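Nomasum Two-Finger Gripper Kit – Pre-Acceptance Inspection Checklist
Stirkness Evaluation Workshop
Date of inspection: Wednesday, January 8, 2020
Completed by: Lingyun Ren
Unit status: on trial, purchase not yet approved
Serial suffix: 3568

Purpose

This checklist records the condition of the gripper kit before it is released for supervised handling trials with household textiles and small objects. It applies to the grippers, their mountings, the cabling and the protective stop circuit. It does not apply to the arm controllers, which were inspected in December under a separate form.

Ratings used: S – satisfactory; M – minor item, trial may proceed; H – hold, trial may not proceed until corrected; N – not inspected.

Section A – Documents and labelling

A1. Installation manual supplied in English. S
A2. Risk assessment supplied by the vendor, signed. M
Comment: Signed on the last page only. The vendor, Sundlow, has been asked to initial the table of residual hazards.
A3. Rated load marked on the gripper body. H
Comment: The label gives the part number but no load. The manual gives 2 kg. A durable label must be fitted before release.
A4. Spare parts list matches the contents of the case. S

Section B – Mechanical condition

B1. Fingers open and close through full travel without binding. S
B2. Finger pads secure, fasteners at the specified torque. S
B3. Housing free of cracks and sharp edges. S
B4. Mounting fasteners marked with witness paint. M
Comment: Paint is present on one side only. To be completed by workshop staff.
B5. Pinch points identified and shown to all operators. S
Comment: The space between the finger bases and the mounting hardware should be treated as a pinch point whenever power is on. The manual mentions the fingertips alone. We consider this an omission and have written to Sundlow.

Section C – Cabling and electrical

C1. Cables secured clear of moving parts. M
Comment: Cable routing near the base of the fingers must be checked by hand at the start of each session, with the power isolated. The clips supplied with the kit are serviceable but easily left open after maintenance. Operators should confirm that each cable has enough slack for full wrist rotation and that no loop can be caught by a closing finger.

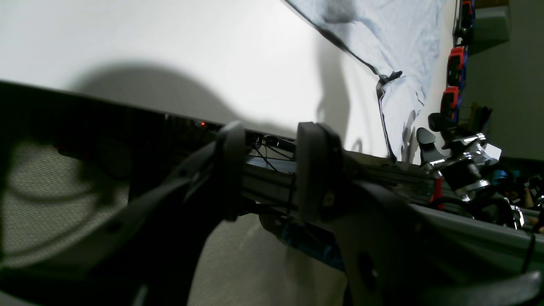

Lingyun Ren asked that the wording of C1 be made stricter, and that any loop able to reach a finger be rated H at the daily check, even where the previous session ran without a fault. A clip costs very little, and a pulled connector at full wrist rotation would end the trial for the day. The request was accepted and the daily sheet has been amended.

C2. Connectors fully seated and locked. S
C3. Insulation free of abrasion. S
C4. Indicator lights agree with the states listed in the manual. N
Comment: The table of states was missing from our copy of the manual. A replacement page has been requested.
C5. Ventilation openings clear of lint and fabric. S
Comment: Textile work sheds fibre. Openings are to be inspected weekly and cleaned with a soft brush – compressed air is not to be used.

Section D – Protective stop and guarding

D1. Emergency stop within reach of the operator's normal position. S
D2. Stop tested from each control position. S
Comment: The test was repeated 18 times at trial speed. The grippers held position on every stop and did not release the load.
D3. Restart requires a deliberate action. S
D4. Floor marking in place around the working area. M
Comment: The tape has lifted near the doorway and is a trip hazard. Replace.
D5. Operators have tied back hair and removed lanyards and loose sleeves. S

Section E – Service offer

The vendor has proposed a maintenance plan with an inspection every 2000 operating hours. The interval is acceptable for the drive components. For the finger pads it appears too long, and we have asked for a shorter interval to be quoted. The plan should also state who pays for freight when a unit is returned to the service centre.

Result

The unit is not released. Item A3 must be corrected and item C4 inspected before trials begin. Items rated M may be closed during the trial period by the workshop, with initials against each entry on the attached sheet.

Reinspection will be limited to Sections A and C unless the grippers are removed from their mountings, in which case Sections B and D must also be repeated in full.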